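Clilavero paints metal. We clean it, we take away the old coating where it must go, and we put a new one which is suited to the work the piece does every day. Most of our customers are workshops, bakeries, schools and small farms, and most of what they bring is not new.

## Who we are

The company was started by Alcides Bezerra, who learned the trade in a shipyard and later painted garden gates from a rented garage. He still mixes the colours himself when a customer wants an old one matched. I am his daughter-in-law and I write the letters, the estimates and also this page, so if something in it is not clear, please telephone and I will explain it better.

We are a family firm with two painting booths, one oven and a yard. The first booth is for liquid paint. The second is for powder coating, where the paint is a dry powder that sticks to the metal by an electric charge and is then melted in the oven. Pieces longer than the oven door can only be done in liquid paint, and we say this before you hire a van.

## What we paint

- Gates, railings and balcony fronts
- Shelves, lockers and cabinets
- Trolleys, bins and other open containers
- Bicycle frames, without the bearings
- Radiators, if they have been emptied and dried

We do not paint cars. There is a good garage for that on the other side of Jaltarley, and we are happy to give you the address. We also do not work on kitchen pans or anything else that food touches directly.

## How we decide

People often believe that a thick coat is a strong coat. In our experience a thick coat on a badly prepared surface falls off in bigger pieces. For this reason the longest part of each job is the preparation, and it is also the largest part of the price. A customer who sees the bill for the first time is sometimes surprised that the paint itself costs so little.

When a piece arrives we look at it under a strong lamp and write down three things: where the old paint is sound, where it is loose, and where the metal is bare. Then we ask how it is used. A railing which is touched only by hands and rain needs one treatment, and a shelf where iron parts are pushed in and out needs another.

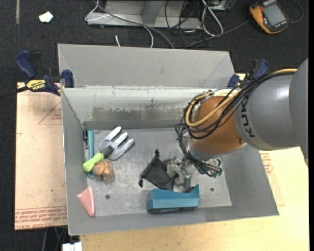

Wear has its own geography, and with containers we have learned to read it before we speak about price. The outside can often be kept, with a light sanding and one coat. The inside is different, for it takes the knocks. You find scuffed walls, dark scratches, flaked paint and sometimes a brownish worn band low down, as on the back wall of the grey bin in the photograph, while the upper part of the same wall is whitish. On a scratched and mottled floor like that one we would not paint over the marks. We would strip the floor and the lower walls completely, and we would ask you if small round holes such as the two in it should stay open, as paint can narrow a hole.

After the stripping comes the primer, and after the primer at least one night of waiting. We know that this waiting is not popular. We tried to shorten it once, for a set of lockers ordered by a school, and we had to do the doors again at our own cost.

## Colours

We keep 60 colours on the shelf and can order the others. The one our customers ask for most is a dark green that we call Kawaguchi, after the street where the garage was. The number on our own card is 614, and it is useful to quote it if you want a second piece to match the first. Please remember that a colour on a small card looks darker than the same colour on a large gate. We can paint a test plate for you to take home and look at in daylight.

## Prices and waiting times

We give the price in writing, and it does not change unless you change the work. For small pieces we can usually say something from a photograph sent by email, if it shows the worst side and not only the best one. For large orders Alcides prefers to come and see.

January is our quiet month, and it is a good time to bring garden furniture. From spring the waiting list is longer. When a piece is ready we keep it under cover for two weeks without charge.

## Our neighbours

We share the yard with Zotovus, who repair locks and hinges. If your gate needs both a new hinge and new paint, bring it to either door and we will arrange it between us. The hinge is always done first.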